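Home | News | Workshop | Interviews | Events | About

Get our newsletter in your inbox every month. Subscribe | No thanks

"Please don't wave at them"

The sign on the door at Flostby's July open day says visitors are welcome, and the one under it says visitors should not lean on anything. Nele Wuyts wrote both. She runs the demonstration program here, a job she describes as "standing next to robots and talking so people don't notice how slow they are."

They are slow. I watched the pair called Lisia for a good part of the afternoon, and I have seen more urgency at a post office. The two arms reach in from either side, consider each other, and get on with it at a pace that lets you finish a coffee.

"Everyone wants them faster," says Wuyts. "Then they come fast, and everyone takes a step back. So we keep them slow, and I get complaints, and I'm fine with that."

Lisia's business is handing things over. One arm has something, the other arm should have it, and in between is the part Wuyts has spent two years on. She has the log on a laptop and reads from it without being asked. There have been 3826 handover attempts since the project began, and 586 of those ended on the floor.

"My mother asked why I'm proud of 586," she says. "I told her she should have seen the first month."

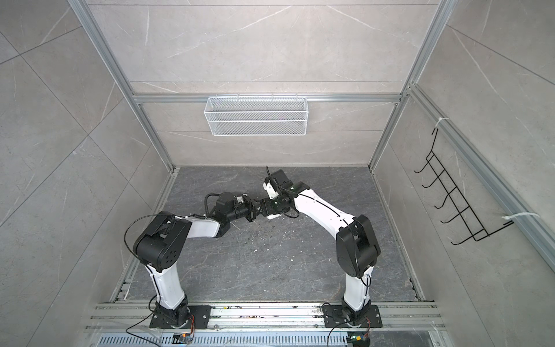

Lisia's two arms, gripper to gripper over the middle of the floor.

Her colleague Gijs Vanhove built the enclosure, and he would like to discuss the wall panels. They are a gray marble pattern. I had assumed this was a decision made by somebody with a theory.

"They were what the shop had," says Vanhove. "I went for plain white. They had plain white in a size for dollhouses. So now we have the most elegant robot cell in the province, and every visitor asks if it's a bathroom."

He is happier talking about the aluminum rails, which he can move with one wrench and often does – too often, according to Wuyts, who has come in more than once to find her afternoon's setup shifted over by a hand's width. Both arms stand on the same rail along the front. Vanhove thinks this is obviously right. Wuyts thinks it is right on the days he leaves it alone.

The money comes partly from Van den Broek, a packing firm that hopes to have something like Lisia on its own floor one day. I ask when. Wuyts and Vanhove look at each other for a while.

"They ask that too," says Vanhove.

What the firm has been promised is a second system, Floven, which at present is a folder of drawings and a strongly worded email about the budget. It will have better fingers. Wuyts is particular about fingers. She says people look at the long white arms and admire those, when all the trouble is in the last few inches.

"It's like praising a pianist's elbows," she says.

By four o'clock the crowd is over 40, most of them under ten years old and all of them leaning on something. A boy in a dinosaur shirt wants to know if the arms ever fight. Wuyts tells him no, they only disagree, and that she has it all in the log if he'd like to see. He would not. He wants to know if they can hold hands.

"That's more or less the project," she says.

Comments (3)

pietje_v: We were there with the kids. Mine was NOT the one in the dinosaur shirt but he did lean on everything.

Marleen: I asked about the bathroom tiles too, sorry Gijs.

rail_fan: Would have liked more on the rails and less on the fingers. What profile are they using?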